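Best thing you've watched on a streaming service nobody at work has heard of?
Forum: Telly and Film > What are you watching

couchwombat
OK so I finally gave Polum a go on Tuesday night after months of you lot going on about it, and I'm a convert. I went in for one old heist film and came out at 1 am having watched two and a half episodes of Gethin, this slow, rainy, gorgeous detective series set in a slate mining town. The subtitles are good, the theme music is stuck in my head, and the lead detective spends most of the first episode trying to get her car fixed, which I loved more than I can explain.

So what else is on there? I've got the whole long weekend in June to fill and I'd like a proper list. Any genre, any language, but nothing too gory please.

northshore_reels
Welcome! Gethin is the best thing on there for my money. Stick with it through episode four, it drags a bit with all the council stuff, but it pays off in the second season. I've been through the lot twice.

After that go straight to Ralar. It's ten episodes, each one is a different passenger on the same overnight train, and you keep catching bits of the other stories through the doors and down the corridor. The tea trolley episode is my favourite hour of television this decade.

mintslice88
Going to disagree on Ralar. I wanted to love it. The first three are terrific, then it starts explaining itself. By episode eight they were telling me things I'd worked out in episode two. And the sound mix is terrible, I had the volume up at 80 for the dialogue and then the train horn nearly took the roof off.

northshore_reels
The horn is a fair complaint lol. But I reckon episode eight needs the explaining, half the people I've shown it to missed the thing with the suitcase completely.

mintslice88
How did they miss the suitcase?? It's in the opening credits!

dusty_projector
Can I put in a word for the old film section? Everyone goes for the series and skips it, and it's the reason I pay for Polum at all. Scroll past the new releases, right down to where it says Archive, and there were 215 titles in there when I looked last. A lot of them I'd only ever read about. There's a whole run of 1950s comedies in lovely clean prints, some Westerns I hadn't seen since I was a kid watching the midday movie with my nan, and a submarine picture with the best last ten minutes of anything, where they've got the engine off and all you can hear is a bloke winding his watch.

couchwombat
The submarine one!! Is that the black and white one with the cook who keeps whistling? It was in my suggestions and I went straight past it. Putting it on the list.

dusty_projector
That's the one. Watch it with the lights off and your phone in another room.

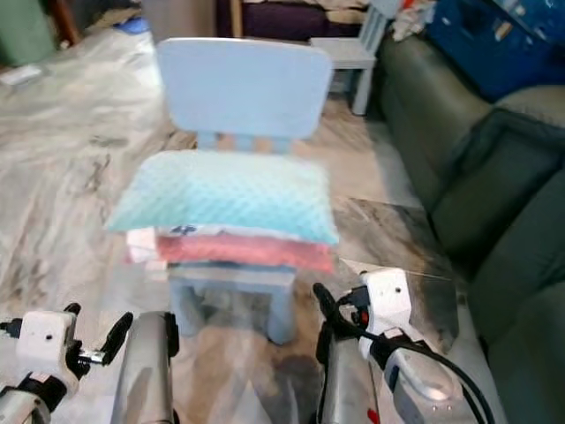
If you like that, there's a lighthouse film by the same studio, a bit creakier, but the storm is all done with models and it looks marvellous. I'd go submarine first, then lighthouse, then one of the comedies to cheer yourself up before bed. The colour in the comedies is a treat, especially the one set in the department store.

pumpkin_scone
Jumping in to ask a boring question. Does Polum work properly on an older telly? I've got the app on mine and it takes forever to load, then drops back to the menu. I was on Uvolitz before and never had any trouble.

couchwombat
Mine did that the first night! I deleted the app, turned the telly off at the wall, put it back on and it's been fine since. Worth a try.

mintslice88
Same here except it didn't help, I ended up running it through a laptop with a cable. Uvolitz does have the better app, I'll give it that. It remembers where you were up to, it has a skip button for the recap, and the subtitles can be made bigger. Polum's subtitles are tiny and grey.

northshore_reels
Better app, sure, but what are you watching on it? I kept Uvolitz for 14 months and towards the end I was opening it, scrolling, and closing it again. Three quarters of it was baking contests.

pumpkin_scone
I like the baking contests!

northshore_reels
OK, I walked into that one. The pastry one was pretty good, to be fair. I did watch the final.

mintslice88
Uvolitz also has the documentary about the travelling organ tuners, and I won't hear a word against it. Four parts, hardly any narration, and the bit where they get the big pipe humming again made me tear up on the bus. If you're doing a free trial of anything over the long weekend, do it for that.

couchwombat
Organ tuners is such a good pitch, I'm sold. Right, the list so far: rest of Gethin, Ralar (I'll report back on the suitcase), submarine, lighthouse, department store comedy, organ tuners. That's a lot of telly for three days and my other half has already asked whether we'll be going outside at any point.

dusty_projector
Go for a walk between the submarine and the lighthouse. You'll want one.

pumpkin_scone
Update, the switching it off at the wall trick worked! Episode one of Gethin is on now. Is the dog going to be OK? Please tell me if the dog isn't OK, I don't mind spoilers for that.

northshore_reels
Dog is fine. Dog is in season two as well and has a much bigger part.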